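Spent my whole Monday afternoon at the Indside open day and I'm still smiling, so bear with me, this is going to be a few posts long!

You sign in, you get a sticker, and then you're let loose in the Kovton lab, where there are more arms than I knew what to do with. I went straight for the one working with plain wooden blocks, and I stayed there far too long (sorry to the family behind me).

The student at the table told us they'd done 238 grasps that week just on blocks, and she was so patient with all of our questions, even mine, and I had plenty.

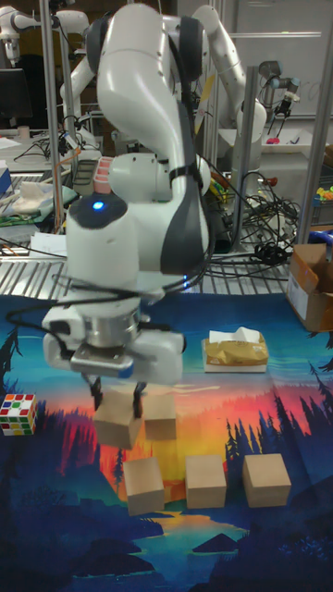 Yilma wrote back almost right away that the blocks are the hard part, and that I should have asked what happens when one gets picked up at an angle.

Well, I did ask! She said a tilted grip is fine as long as you know it's tilted, and that putting the block down flat is what they're working on next. I'm already planning to go back in May and find out.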